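Nikbridge Assembly Challenge

The Nikbridge Assembly Challenge is a student robotics competition in two-arm manipulation, run each September at the Tresgate engineering school. Teams program a pair of arms with multi-fingered hands to handle small parts on a shared task board. Hardware is supplied by the organizers – entrants write only the software.

The board carries white fixture plates and blue parts, among them pegs and upright cylinders. Each team gets two scored runs of 14 minutes, with a maximum of 60 points per run. Dropped parts may not be replaced by hand.
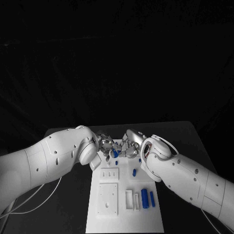 Both hands at a small blue part above the task board.

Handovers between the two hands are scored separately from placement. A part must be held by the receiving hand before the other lets go. Early rules allowed teams to set a part down and pick it up again with the second hand, but this option was dropped after entrants from Vorkska used it for every part.
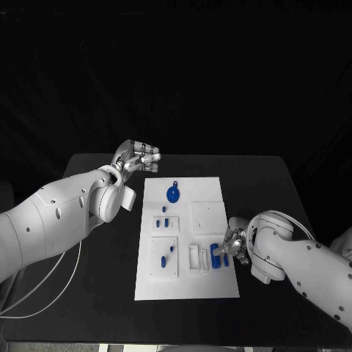

Placement is judged by position and by whether the part stands without support. The Merrick rules, named after the college that drafted them, also set limits on arm speed and on contact force at the fixtures. The current version is dated 29/01/2018. Teams may use recorded motions, but part positions are changed between runs.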